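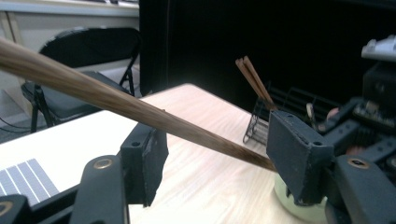

Flurex asked under my last review whether tapered wooden chopsticks are any good for people who never learned to hold them properly, and said the cheap ones at home kept slipping out of the hand. I promised to get to the sticks, so they're in with the rest of the Drukex table set.

The set is sold as one box: chopsticks, cups, saucers, plates and striped placemats. It came to 110 dollars at Rizvi, and I've eaten from it most evenings since June.

The chopsticks are the part I like best. They're thick at one end, and the grain shows clearly. The thick end gives you something to hold. To answer Flurex, yes, they're easier than thin ones, though noodles still take practice. They're 22 centimeters long, a little short if you have big hands. I wash them by hand and stand them in a jar to dry.
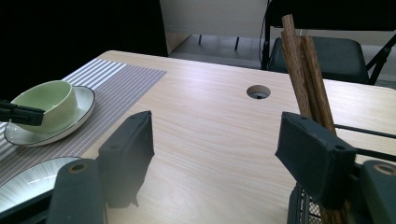

Clinora

The cup is pale green with a darker rim, and the finish is smooth and matte. It feels nice in the hand. Mine has picked up tea marks inside, and baking soda takes them off. It gets hot, so let the tea stand a few minutes first. The white saucer has a thin dark rim and is wide enough for a cookie next to the cup.

The plates have a dark rim too, with fine lines running out across the inside. Sauce settles in the lines and you have to use a brush. I wouldn't buy the plates on their own.

The placemats have narrow stripes in white and a grayish mauve. They hide crumbs well on a light table. Soy sauce came out of mine with cold water and dish soap. The corners curled up after the second wash and I had to press them under some books.

Replacement cups are sold one at a time. Placemats aren't, and that's my main complaint.

I'd buy the set again for the chopsticks and the cups. If you already have plates you like, wait and see if Rizvi puts out the smaller box.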